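**Written procedure for a two-arm cell handling corded headsets - what should it contain?**

*Posted by Sidra Lodhi*

Our department at Plurthorpe has been asked to adopt a written procedure for a small two-arm cell. The arms work inside an open box with patterned wall panels and handle headsets, cords included. At present we rely on an unsigned sheet dating from January, which covers little beyond the emergency stop.

I would be grateful for guidance on the following: how loose cords should be treated in the hazard review, whether both arms may work over the same part of the surface, and who should be permitted to change the speed limit. The limit is now set at 106 millimeters per second in the shared area.

*Kulsoom Cheema*

The procedure should begin with the task and its limits. State which items are handled, which arm may reach for them, and where each arm must be when the other enters the shared area. General statements such as "operate with care" cannot be checked and should be removed.

Cords require a section of their own. A headset and its cord should be treated as one item, and the operator should confirm before each run that no cord lies over a joint, a cable conduit or the base rail. If a cord catches, both arms are to be stopped before a hand enters the box. Cutting power to one arm is insufficient while the other can still move.

Two views at gripper level and one of both arms over the work surface:
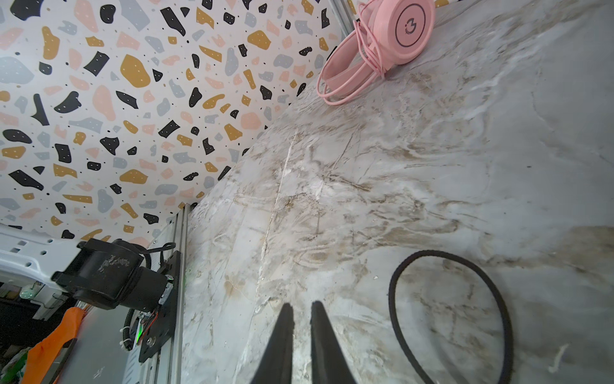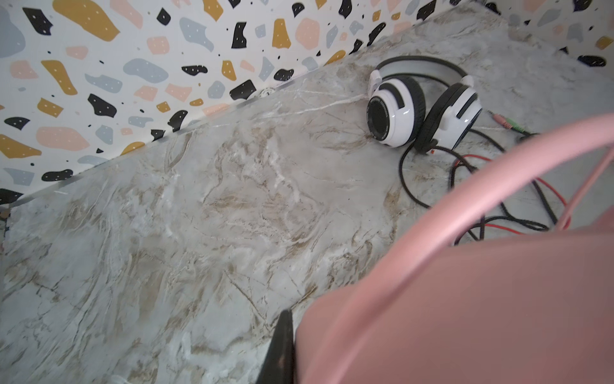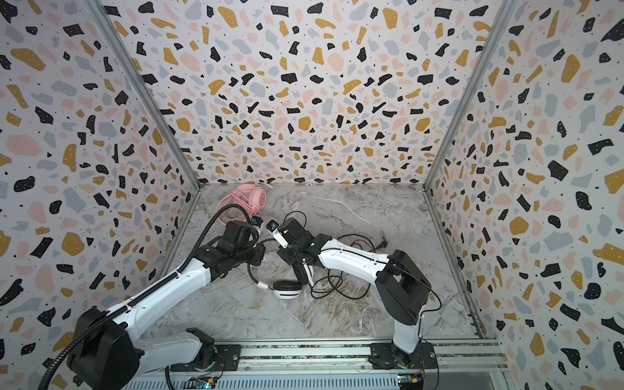 Rizwan Memon objected to the two-arm stop at our last review, on the grounds that it would lead operators to reach in early in order to save time. His point was recorded, and the rule was kept with one addition: the restart must be made from the panel by the same person who made the stop.

With regard to the speed limit, changes should be made by a named person and entered in the log with the old value, the new value and the reason. Our site at Serkville keeps each entry for 900 days. Your own retention period may differ - please ask your records office.

*Ghislain Bergeron*

I agree with most of the above. The shared area should also be defined in the controller as well as on paper. We use a strip 254 millimeters wide, and only one arm may hold permission to enter it unless the task is a handover. Handovers are listed separately, each with its own approval.

Please check the current edition of the safety standards that apply to your equipment before adopting any of these numbers. Ours came from our own risk assessment and should not be copied.

*Irfan Khokhar*

We just used the Virk template and changed the names. It is 7 pages and was accepted. The part on cords is short, so you would have to write that yourself.

*Sidra Lodhi*

Thank you all. The draft will follow the order given by Kulsoom Cheema, with the handover list as an annex. I will ask Brovora whether the permission setting is available on our controller version.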